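March 10, 2025
By Elsa Eklund

Print | E-mail
38 shares | 20 comments

I keep hearing that you have to get up before dawn to take a decent landscape photo, and I'm tired of it. I've done my share of cold mornings at Kvam, standing on the dock with numb fingers, and sure, the pink light is lovely. But so is everyone else's pink light! My friend Torunn Engström shoots the same shore at lunchtime, in flat gray October weather, and her pictures are the ones I remember.

I came home from my last trip with 1259 files and kept 2. Both were taken after breakfast -- one of them from the parking lot, while Kristóf was hunting for the car keys. The sunrise ones looked like a calendar from the bank.

What I'd like to see more of is plain stuff in plain light. Pattern doesn't care what time it is. Reeds, fence wire, the boards on a boathouse, they're all still there at noon (and you've had coffee by then, which helps). You can practice at home, too. A white plastic basket will do, with its rows of little slots and that long oval handle hole showing the pale surface behind it. Get above it, turn it until a corner points up and away from you, and leave the scuffs and the specks of dirt in the bottom alone. Then go back to your lake and try the same thing with the reeds.

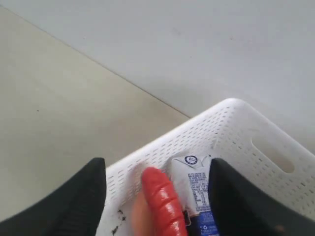
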